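Chapter 4
Planning a Task for the Bench Arm

In this chapter your team will write its first complete job for the arm. Up to now you have moved one joint at a time. The Uscombe course simulator has a lab bench already set up, and everyone starts from the same file.

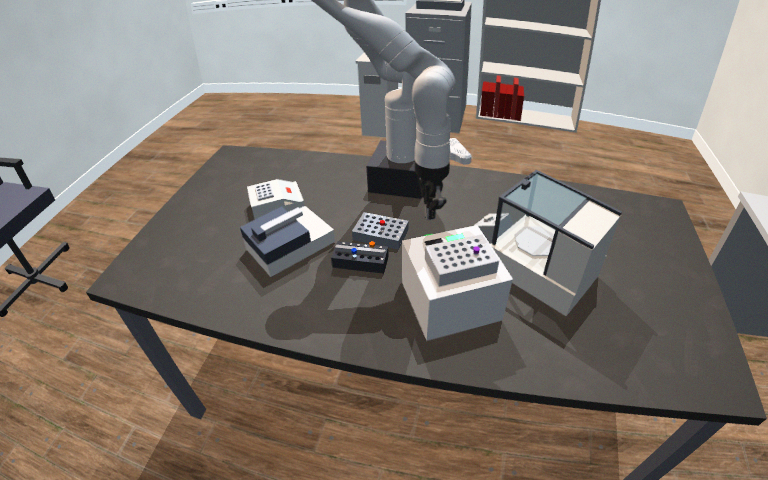 A job begins with a list of places, and every place needs a name. Write the names before you write any moves. Racks and instruments that sit close together are easy to confuse in code, so pick names by what you can see: the gray rack with the red cap, the black rack in front of it, the white block with the purple cap. "Rack1" and "rack2" will cause trouble by the second session.

Next, set a safe height for each place. The arm travels at this height and comes straight down only when it is over the target. 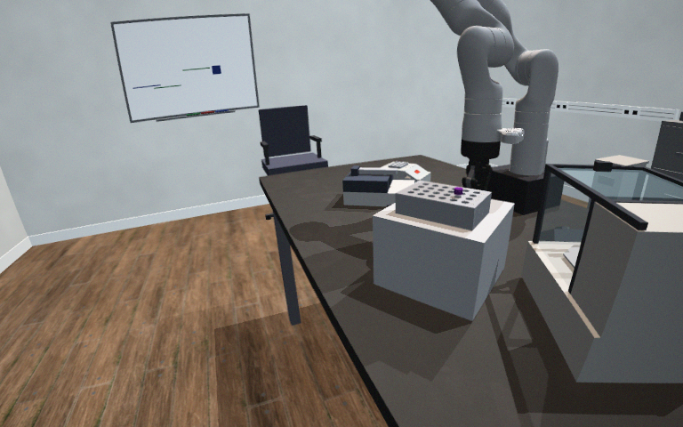 Keep travel speed at 90 until the path has run clean from start to finish. After that you may raise it - one move at a time. 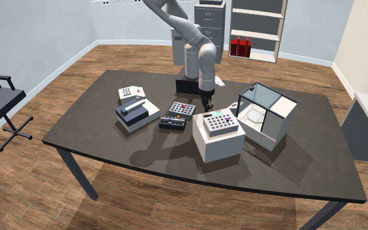 Rosalie Wallner objected to this rule in her team's log, writing that slow runs ate up most of the session and that she would sooner test short pieces at full speed. Both methods are allowed. Record which one you used.

Last, decide what the arm does when a grip fails. The simplest choice is to stop, open the fingers and return to the safe height.

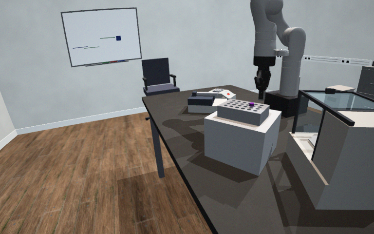 Set the wait after closing to 2000 milliseconds. Exercise 11 asks you to shorten it.

Terms in this chapter: place list, safe height, travel speed, grip check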